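**Project report, Practical Course in Workplace Layout**
Ainhoa Escobar, Kadir Başaran
Supervisor: Nuala Ó Dálaigh
Submitted June 27, 2019

# Clearing a Single Place Setting to a Tray: Effect of Tray Position and Clearing Order

## 1. Purpose

The project looks at a small task found in every canteen and tea room: moving the pieces of one place setting from the table onto a tray. The task was proposed by Jasumis, a catering firm that serves meals with both Western and East Asian tableware. Staff there had reported that mixed settings take longer to clear than settings of one kind, and that the thin pieces end up on the floor more often than the heavy ones.

We were asked two things:

1. Where should the tray stand in relation to the setting?
2. In what order should the pieces be moved?

A third question, whether the tray itself should be changed, was added after the first week of trials in February. It is treated in Section 6.

## 2. Table and tray

All trials were done on one rectangular table with a light wood top. A pale sheet covered the working area and left a strip of wood showing along the far side. The sheet was kept for every trial, as bare wood and covered wood give different sliding behavior and we did not want to mix the two.

Illuminance at the tabletop was set to 400 lux and checked at the start of each session. Glare on glazed ware was noted as a nuisance when reading positions from photographs, but it did not affect the clearing itself. 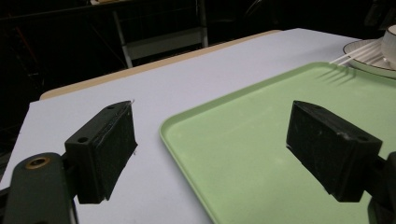

Tray choice was settled early. Jasumis lent us a tray listed in its stock as Kovia, and a deeper one listed as Cason. The Cason tray was dropped after the pilot: its walls forced the long pieces to be lifted high and lowered at an angle. The Kovia tray is light green, rectangular, with rounded corners and only a slight rim around a flat floor, so a piece can be brought in low from the side. The color also turned out to be useful for us, as the edge of the tray can be told from the pale sheet without marking tape. A white saucer with a dark rim band standing past the tray is likewise easy to find, but a plain white piece lying on the sheet is not.

The position of the tray was recorded at its left rim and its near edge. Any tray that had moved by more than the width of its own rim during a trial was put back before the next one began.

## 3. Pieces

The full setting used in the main series has six pieces:

| Piece | Position at start | Remarks |
|---|---|---|
| Plate | On the sheet | Base for the bowl |
| Bowl | On the plate | Thin brown edge |
| Spoon | At the bowl | Ceramic, wide scoop |
| Chopstick, upper | Across upper part of plate | White |
| Chopstick, lower | Beside the first | White |
| Fork | Below the chopsticks, parallel | White, tines to the left |

Reduced settings were used for the pilot and for some side trials. In those, fewer pieces were laid out, and some pieces were already on the tray at the start. Results from reduced settings are not included in the main series.

The chopsticks were treated as two pieces because they separate easily. Whether a person picks up both at once or one after the other was left open, and the choice was written down.

## 4. Layouts

Three layouts were compared.

**Layout A.** Tray to the left of the setting, both near the front of the table. Thin pieces lie across the plate with their left ends toward the tray.

**Layout B.** Tray to the right of the setting. Thin pieces as in A.

**Layout C.** Tray in front, setting behind it. Pieces are drawn toward the near edge of the table.

The spacing between tray and plate was kept small in A and B. The test was meant to compare directions, and a wide gap would have added a carrying distance that Layout C does not have. In Layout C the reach to the plate is longer, but the path from plate to tray is short.

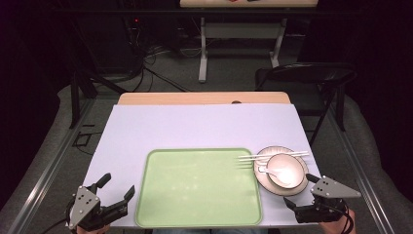
Güven Öztürkmen, reading the draft, objected that Layout A is unfair to the fork. With the tines pointing at the tray, he wrote, anyone taking the fork by the handle has to pass it tines first over the rim, and a tray with even a slight lip will catch them. He proposed turning the fork around for half of the trials. We did this in the last session. The catching he predicted did occur in some trials, though less often than we had expected, and turning the fork moved the problem to the chopsticks, which were then touched by the handle end when the fork was lifted.

## 5. Procedure and results

### 5.1 Procedure

The main series has 200 trials, spread over the three layouts. The order of layouts was changed between sessions so that no layout was always tried by rested hands. A trial started with the setting in its marked position and ended when the last piece was on the tray and released.

For each trial we noted:

- time to complete
- order of pieces
- any contact between a moved piece and a piece not yet moved
- any piece dropped, or resting partly outside the tray at the end

Contact was judged by ear and by eye. Ceramic on ceramic is easy to hear; chopstick on sheet is not, and we probably missed some of these. Ermelinda Moreira kept the log during the sessions in which both authors were needed at the table.

### 5.2 Tray position

Layout A had the lowest typical time, followed by C and then B. The difference between A and C is small and we would not build a recommendation on it alone. The difference between A and B is clear in every session. It may be partly a matter of the pieces' orientation, as the thin pieces in both layouts stick out past the left side of the plate.

Layout C had the most cases of pieces lying partly outside the tray at the end. The usual cause was a plate set down too close to the far rim, which left no room for the bowl beside it.

### 5.3 Clearing order

Order had a larger effect than position. The orders seen in practice fall into two groups.

*Thin first.* Chopsticks and fork are moved before the bowl and plate. The bowl stays steady while the thin pieces are lifted off the plate rim. Contact is rare.

*Round first.* The bowl is moved first, often with the spoon in it, then the thin pieces, then the plate. This saves one movement but the spoon tends to swing against the lip of the bowl.

A third possible order, plate and bowl together with everything on top, was ruled out by the task rules. It is common in practice and quick, but it moves the stack and does not clear it.

Thin first was slower on average in the opening session and faster in all later ones. Practice seems to favor it.

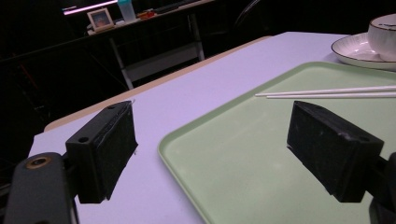
The place where the chopsticks are set down on the tray matters as much as the moment at which they are moved. Laid across the middle of the floor, they occupy the space the plate needs and have to be moved a second time. Laid near one of the long sides, parallel to it, they leave the rest of the floor free. If they end up bridging the rim they roll when the tray is lifted, so we counted any such final position as an error even when nothing fell.

### 5.4 The spoon

The spoon was the hardest piece to describe by a rule. Its scoop is wide and deep and its handle flat, and it can rest in the bowl at many angles. We found that the handle direction at the start decides whether the spoon is taken out first or left in the bowl. With the handle on the tray side, it is usually taken out. With the handle pointing away, it is usually left in and travels with the bowl.

A chopstick passing over the bowl on its way to the tray may also touch the spoon handle. Raising the chopstick along its length, before any sideways movement, lowers this risk. In Layout B the hand is more likely to cross the bowl, and the number of contacts was higher.
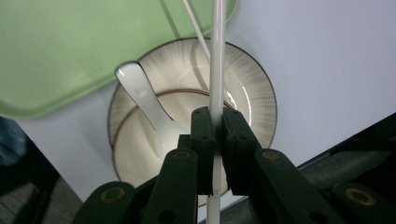
*Soup spoon in the bowl, handle resting over the rim; tray at upper left.*

## 6. Proposed change to the tray

We made one insert for the Kovia tray from thin cork, with a shallow groove along one long side. The groove takes both chopsticks and the fork. The working name is Akyol. It was tried in Layout A only, in the last session, and too few trials were done to report times. Rolling stopped. The insert has to be wiped separately, and Jasumis considers that a drawback for daily service.

## 7. Limits

Only one table, one cover and one set of tableware were used. All ware was empty. Filled bowls would change the order of clearing, probably in favor of moving the bowl first and keeping it level. The two authors did most of the trials and knew the questions being asked.

Position readings for white cutlery on the pale sheet are less certain than those for the tray. A darker cover is recommended for any repeat of the work, with the tray kept as it is.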